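Regrasping soft objects: a conversation with Rasa Vaher

Rasa Vaher works on two-arm manipulation at Irex, where her group has spent the past year on a method for picking up things that change shape when you touch them. The method is called Porus. We spoke at the lab in October, in the room where the trials are run, and later by phone with her colleague Jaanus Vasiliauskas, who wrote most of the evaluation code.

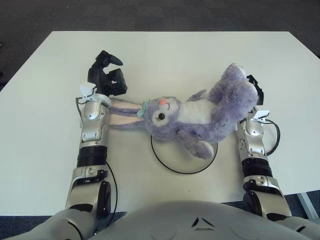
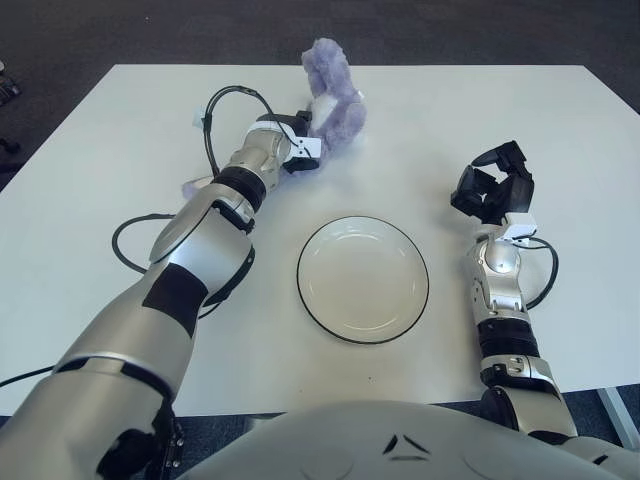

A plush rabbit and a plate, at two moments of the work.

The task, as Vaher states it, is short: the toy has to end up on the plate, resting on its body, with neither gripper touching it. "With a rigid block you solve this with one grasp and one release," she says. "With a plush toy the grasp changes the object. You close on an ear and the center of mass is somewhere you can't reach. You close on the belly and the limbs swing into the other arm."

Porus treats the first grasp as provisional. The policy predicts a grasp point together with a second number, the expected sag of the object once it leaves the table. If the sag is above a threshold, the toy is lifted only a short distance and the other arm is brought in before transport. If it is below, a single arm carries the toy the whole way. The threshold is learned from demonstrations and is not set by hand.

The training set contains 1649 demonstrations, all teleoperated. Vaher considers this small. Of these, 438 include at least one regrasp, and the group kept every one in which the operator fumbled and recovered. "The first version of the data was too clean," she says. "We had thrown out anything with a slip in it. The policy then had no idea what to do after a slip, and it would freeze above the table until the timeout."

Vasiliauskas is careful about what the evaluation shows. There were 104 trials per condition, with the starting pose of the toy drawn from a fixed list so that every method faced the same layouts. Porus completed 83 of them. The baseline, which has the same network but no sag prediction, completed 61. A third condition, in which both arms were always used, completed 70 and was the slowest of the three.

"I would not read much into the gap between 61 and 70," he says. "The gap to 83 I am comfortable with. We ran it twice, on different weeks, with the grippers recalibrated in between."

The failures are less evenly spread than the totals suggest. Of the 21 trials Porus lost, 14 were lost at release, when fur caught on a finger and the toy was dragged off center as the arm withdrew. The sag estimate has nothing to say about this. Vasiliauskas tried a slower withdrawal, which helped a little, and a small rotation of the wrist before opening, which helped more. Neither is in the reported numbers, as both were added after the evaluation was frozen.

I asked why the group uses a plate and not a box or a bin. Vaher says a bin forgives too much. Anything dropped from above it counts as a success, including a toy that was barely under control. The plate is shallow, and a poor release shows at once. It can also be pushed out of position by a careless arm, and the scoring treats a displacement of more than 20 millimeters as a failure even if the toy lands correctly.

The method has been tried at one other site. Flotilitz, which runs a similar two-arm setup, took the trained weights without further demonstrations and reported a clear drop, most of it traced to a different camera angle. A short round of fine-tuning recovered part of the loss. Vaher does not claim transfer on the basis of one site and has asked them to repeat the test with their own objects.

The next version will drop the single threshold. Vaher wants the policy to revise its sag estimate during the lift, when the arm is already carrying load and the wrist torque is informative. Vasiliauskas is less sure the torque signal is good enough for something this light. "The cable drag on the wrist is the same order as the toy," he says. "We have to subtract it first, and it changes with the pose." He is logging empty-gripper motions now to build that correction.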